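Subject: Re: [grappling-amateur] Weigh-in rule and the new sanction fee
Date: July 2020

Hello all,

Thank you for the long message. I read it two times, because English is not my first language and the regulations are not easy even for people who were born with it. I answer below the parts that I quote.

> I don't see why a club that only runs white and blue belt
> matches has to pay the same sanction fee as a promotion that
> sells tickets. At Zurnmont we had 25 competitors last time and
> no gate at all. The parents stood along the wall. If the fee
> comes in as written we will stop doing the tournament and just
> call it an open mat.

I understand this, and I agree with half of it. The fee is the same for everybody in the draft, this is correct. It is 628 dollars for one event day, and the draft does not ask if you sell tickets or not. For a club with 25 competitors this is more than 25 dollars for each person, before you have paid for the hall, the medic and the mats. I think it is too much and I have written so in my comments on the draft.

But I would be careful with the idea of calling it an open mat. Please look at section 2 of the draft, the part with the definitions. A contest is there any match "with a declared winner", and it does not matter what name you put on the poster. If you have a referee who lifts the hand of one person, you are inside the rule. The insurance will also look at this. Our insurer at Hulura asked us last year for the bracket sheets and not for the poster.

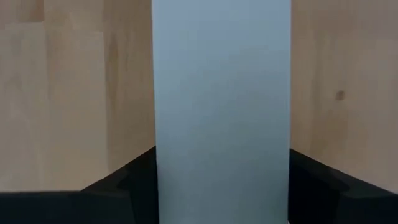 Blue-grey, close up.

> Also the weigh-in. Same day or day before? The draft says
> both in different places.

Yes, it says both. In the main text it is the day before, and in the appendix for amateurs it is the same day, not more than 2 hours before the first match. I asked for a clarification by e-mail and the answer was that the appendix wins for amateur grappling, and the main text is for striking and mixed rules only. I would like to see this in the document itself and not only in a letter to me, so I have asked for it in writing. When I receive it I will forward it to the list.

My own opinion is that same day is better for us. With a weigh-in the day before, the young ones start to cut water, and they learn it from videos. With same day weigh-in they mostly compete at the weight they have when they walk around, and the colour of their faces is much better. I know that some coaches on this list see it differently, and for those who travel far the same day is hard. The people coming from Zaltenance must leave home when it is still dark.

> What happens to the results we already have? We kept records
> for every match since the club started.

For this I have no good answer. The draft speaks only of events after it comes into force. The Xie ranking has 163 matches from our region in it at the moment, and all of them were unsanctioned in the sense of the new text, simply for the reason that there was no one to sanction them. The people who run the ranking told me they will keep the old matches and put a small mark beside them. I find this fair. Please keep your paper sheets in any case, and if you have only one copy, make a second.

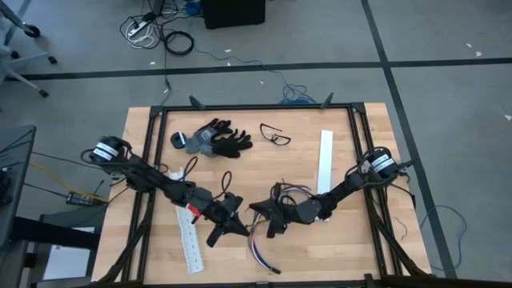 The two arms over the tabletop, with their black frame.

Now my proposal for how we should reply as a group. A separate letter from every club is fine, but one common letter is stronger, and I am ready to write the first version if somebody with better English corrects it afterwards. I would put in it that the fee should depend on the gate, and that a club event without tickets should pay only the cost of the paperwork. The definition of contest should also have an exception for matches inside one single club, otherwise the Christmas match between the coaches is also a sanctioned event. And the medic: the draft asks for a physician at the mat, while for grappling without strikes a paramedic has been enough in all the years I have organised.

I would not put in the letter the question of heel hooks. I know it is important for many of you - for me too - but the licence rules have a separate consultation for techniques and if we mix the two, we will get an answer to neither of them.

One more small thing. With the situation of this year most halls are still closed or allow only small groups, so perhaps no event will happen before winter. It could look as if there is no hurry. The comment period does not wait for the halls, however, and it finishes at the end of July. If you want your club's name under the letter, please write to me off the list, with the full name of the club as it is registered and the town.

I apologise for the length and for my mistakes.

Kind regards,
Hulura Grappling Club, events desk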